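4. Good practice for cable dressing and work surfaces

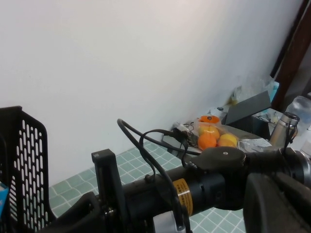

4.1 What we ask for before an arm is allowed to move

Figure 3. View from the wrist camera, with two cables looped over the arm and a warning label on the tube. Fruit, a laptop and bottles stand on the far side.

I'll say up front that I didn't want to write this section. Lejla Vasić and I had planned a paper about grasp timing, and the house rules were going to be a footnote. Then we started reading back through our logs for the Clendance trials and found that a good share of the lost time had very little to do with grasping. It had to do with cables, clutter and people setting their stuff down. So the footnote grew, and now it has its own number.

Our rules came out of a short document that Kalliopi Živković wrote for the Heneck site, dated May 22, 2019. It fit on one page and it was pretty blunt (I still like it better than the longer version we ended up with). We took it over for the kitchen-type setups, changed the order, and added the parts on labels and personal items. What follows is the version in use when we finished collecting.

The first rule is about slack. A cable that crosses a moving joint needs enough length to get through the full travel of that joint, and no more than it needs. In Figure 3 one cable arcs up and over the arm and the other hangs in a looser loop that drops past the label. Those two shapes are what we ask operators to look at before a session. The check is slow and boring: run the wrist to both ends of its range by hand or at the lowest speed, watch each loop the whole way, and stop if anything pulls tight or gets near a pinch point. We tried writing down a loop height in the rule and gave up on it, as every arm we had was dressed a little differently and people started measuring when they should have been watching.

The second rule is about warning labels. They have to stay on the part they came on, and a person standing next to the arm has to be able to read them. That sounds too obvious to write down! But cable ties, tape and sleeves creep over labels as a setup gets older, and at Tsoukalas we had to peel back three layers of tape to find out what one of them said. If a cable lies across a label in some poses, that's allowed. If it's tied there, it isn't.

The third rule covers the shared surface, and it's the one we argued over most. Kalliopi wanted a bare counter. Lejla and I wanted the kind of counter you'd find in a home, with fruit in a bag and a charger lying in a tangle of its own cables, because a policy that has only met bare counters doesn't tell you much. We settled on sorting things by what happens if the arm touches them. Fruit can stay anywhere within reach. Loose paper can stay too, although it slides and it will annoy you. Anything that holds liquid goes to the far side, upright, with its cap on, and a strap on a bottle counts as part of the bottle when you judge the distance. A laptop may be on the same table if it's outside the programmed work volume, and its cables have to run away from the arm. Chargers get the same treatment as laptops.

I should admit that the third rule depends a lot on judgment. We had two people mark up the same 50 still views, and they disagreed on 5 of them, nearly always over whether a cord on the table was close enough to matter. We didn't try to fix that with a sharper definition. The rule now says that when two people disagree, the thing gets moved. It takes a few seconds and the argument takes longer.

The last rule is to look through the wrist camera before you start, and it's the one I'd push hardest if Histosmont ever asked us for a shorter list. From where the operator stands, you mostly see the back of the arm. The wrist view shows the loops, the label and the stuff behind them all together, and it also shows how much of the work surface is hidden by the gripper hardware. We save that one view with every session.

4.2 How the rules were applied

We logged 1,601 sessions in total. For the first 1,000 the checks were done from memory, and after that they were done from a printed sheet kept by the stop button. The sheet has one line per rule and a space for initials. Sessions with no initials were left out of the timing results in Section 5, even when nothing went wrong in them.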